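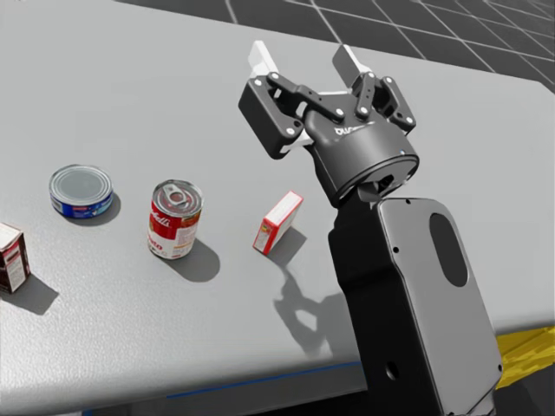
Tinned tuna and boxed goods on a light grey table. Computer-rendered image.

Gornasau publishes revised shelf-life marking rules for ambient grocery lines

Skekdale, May 30, 2023

Gornasau, the wholesale supplier of ambient groceries to independent shops, has published a revised set of rules for date marking and batch coding on its own-label range. The rules apply to tinned fish, tinned vegetables, dry boxed goods, cooking sauces and set desserts packed under the Undari label. They come into force in August and replace the edition in use at the Skekdale depot.

The revision covers 78 product lines. Lines packed under other labels and supplied through Gornasau are outside its scope and will continue to carry the marks applied by their own packers.

Date format

All best-before dates on Undari products will be printed as day, month and year, in that order, with the month given as a three-letter abbreviation. The existing all-number format will be withdrawn. Stock printed in the old format may be sold until its marked date and does not need to be returned or relabelled.

Products with a stated shelf life of more than 17 months were previously marked with month and year only. Under the revised rules they will carry the full date. The stated shelf life of each product does not change.

Position of the mark

On round tins the date and batch code will be printed on the base. Printing on the lid will stop, as the ring pull on several can sizes leaves too little flat area for two full lines of text. On cartons the mark will move from the bottom flap to the upper part of one narrow side, where it can be read with the product standing on the shelf. The position for jars is unchanged.

The minimum character height is 3 mm on cartons and tins. Outer cases will carry the same date and batch code on two adjoining faces, so that one mark remains visible when cases are stacked on a mixed pallet.

Batch codes

The batch code will be shortened to six characters. The first two identify the packing site, the next three the day of the year, and the last the production line. The year is not repeated in the code and should be taken from the best-before date together with the shelf life listed in the product file. Where a line has been packed at more than one site on the same day, each site's output is treated as a separate batch for the purposes of withdrawal or recall.

Shops that record batch codes by hand should note that the letters I and O will no longer be used in any position.

Stock records

Customers using the Raju ordering system will receive the new codes automatically with each delivery note. The batch field in Raju accepts both the old and new lengths, and no change to settings is needed. Customers who export delivery data to their own software should check that the batch field is stored as text. Software that stores it as a number may drop a leading zero, and the resulting code will not match the one on the product.

Paper delivery notes will list the batch code for each case in a separate column to the right of the product number. The column for best-before date moves one place to the left.

Storage guidance

The guidance sheet issued with the rules has also been updated. Ambient stock should be kept dry, off the floor and away from direct sunlight. Tins with dents on the seam, swollen ends or visible rust at the rim should be removed from sale and reported under the batch code. Shallow dents on the body of a tin, clear of the seams, do not need to be reported. Cartons with torn outer board may be sold if the inner bag is sealed and the date mark is complete.

Credit for damaged stock must be claimed within six working days of delivery. The claim form now asks for the batch code as well as the product number, and forms without it will be returned for completion.

Availability

The full rules, the guidance sheet and a table of packing site codes are available to account holders on request from the Gornasau trade desk at Skekdale. Printed copies will be included with the first delivery made to each account in August.

About Gornasau

Gornasau supplies tinned, boxed and bottled groceries to independent shops, farm shops and small caterers. Its own-label range is sold under the Undari name.

Ends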